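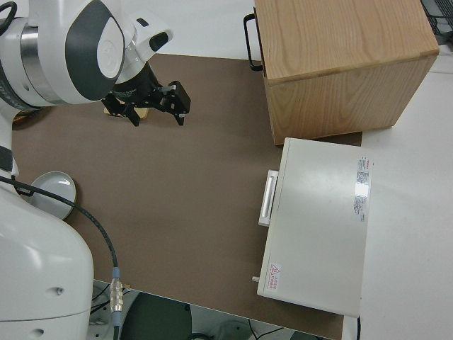

*Robot arm and open gripper over the brown mat*

**Ticket 1082: Fan club presale codes rejected at checkout**

**Product:** Bistix ticketing, Wemarura fan meeting
**Priority:** High
**Status:** Resolved, monitoring

**Reported issue**
Members of the official Wemarura fan club received presale codes by email but could not apply them at checkout. The page returned "Code not valid for this event." The Dufour box office forwarded 22 complaints on Sunday morning.

**Findings**
The codes had been assigned to the evening show only. The afternoon show, added after the singer's agency announced a second date, was missing from the code list. Nearly 700 members were affected.

**Action taken**
1. The afternoon show was added to the presale group.
2. Existing codes were reissued under the same numbers. Members do not need a new email.
3. The presale window was extended by 2 hours.

**Update, 4:15 p.m.**
Floltalel, which manages the fan club mailing list, has confirmed that test orders were completed for both shows. Seat limits per member remain unchanged.

**Outstanding**
Duplicate charges are being reviewed separately. Members should reply to their order confirmation and include the order number.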